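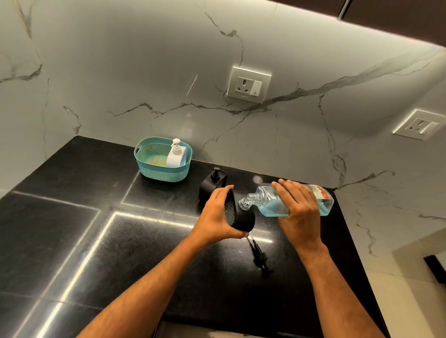
kotolaview
Replying to the OP on this, you're doing it the slow way imo. Tip both and you end up with an air lock and it glugs. Stand the dispenser up in the sink, get a funnel, pour. Done in a minute. No mess on the stone.

pumpsandtubs (original poster)
funnel went missing in the move, otherwise yes. And mine glugs way more when the bottle goes straight down. Sideways, necks nose to nose, it runs in a thin line and I can stop it whenever. Anyway that wasnt really my question lol. Question was do I bother refilling the black ones at all or go back to just leaving the store bottle by the sink. Husband says store bottle. I say it looks like a gas station.

gritty_grout
Store bottle. Sorry. Less to clean.

Messina_mornings
Refill! I've had the same two Pliltum pumps for 4 years, one dish soap one hand soap, and the counter looks so much calmer. Big jug lives under the sink. I fill on the first of the month when I do the drain and the filter, takes no time.

only thing — leave room at the top. If you fill to the brim the tube and pump head push soap out all over when you screw it back in. Learned that one on a very clean countertop, which was then not clean.

gritty_grout
"takes no time" plus the washing out plus the drying plus finding the jug. It's a bottle of soap. It came in a bottle.

kotolaview
washing out?? who is washing them out every time

Messina_mornings
You should tho. Not every single time but if you top up old soap with new soap forever the bottom gets stringy. Esp hand soap. Especially if you switch brands, some of them just do not mix, I got something like egg white once. Hot water, shake, upside down overnight, then fill.

pumpsandtubs
ok the overnight thing is what I keep skipping. I rinse and go right in with the new stuff. Is that why it's thin?

Messina_mornings
Probly yes. There's always a bit of water left in the corners on a square one. Round ones drain better.

stonewares_pat
Different subject but same counter. If it's black granite please put something under the pumps. Soap gets under the base and sits there and on black polished you see every ring. I use a little tray. A washcloth folded up works but looks sad.

Same with laying the pump head down on the stone while you fill. The tube drips. Paper towel or a saucer. I know it wipes off, but on mine it wipes off into a smear and then I'm buffing for 8 minutes with a dry cloth.

gritty_grout
so now we have two black dispensers, a tray, a funnel, a saucer and a cloth. To avoid looking at one bottle

kotolaview
he has a point lol

pumpsandtubs
he does not have a point. I already have a turquoise basket at the back with the sponge in it and the white pump, so the tray thing could be, like, another basket? Or do the black ones go in the same basket. It has holes so it'd drain onto the counter anyway hm

stonewares_pat
Basket with holes is good for the sponge, air gets to it. But lift it up every couple days and wipe. Mine had a dotted pattern printed on the counter in dried soap, pretty in a way. I'd keep the black ones out of it, too crowded and you'll knock things when you grab the sponge.

sudsy_in_august
Joining from the cheap seats. Does anyone thin theirs on purpose? My mom always did 3 parts soap 1 part water in the dish pump. Says people use too much. I've gone back and forth.

Messina_mornings
For dish soap ok if you use it up quick. Hand soap I wouldn't. Watered down goes off faster, at least mine smelled weird after a while.

kotolaview
Disagree, been thinning for years, zero smell. Depends how fast you go through it. Family of five here.

gritty_grout
Thinning just means two pumps instead of one. Same soap.

sudsy_in_august
my mother would like a word with you

pumpsandtubs
Update since some of you asked. Did both black ones properly last night, hot water, left them upside down on the rack, filled this morning. Left a gap at the top like Messina said and the pump went in with no overflow, first time ever. Used a saucer for the tube. Thicker soap def. Husband has not noticed anything.

One thing I still can't fix, one of the pumps sticks down after a press and you have to pull it up. Spring? Or is it gunk?

stonewares_pat
Gunk nine times out of ten. Pump a cup of hot water through it with a splash of white vinegar, then plain water till it runs clear. If it still sticks get a spare head, Tuteck sells them loose but CHECK THE THREAD, I bought the wrong size twice. Take the old one with you to the store.

kotolaview
Also check the tube isn't too long. If it's jammed against the bottom it bends and pulls on the head. Snip the end at a slant.

pumpsandtubs
oh the tube IS kind of long. Getting scissors.

gritty_grout
and scissors. adding it to the list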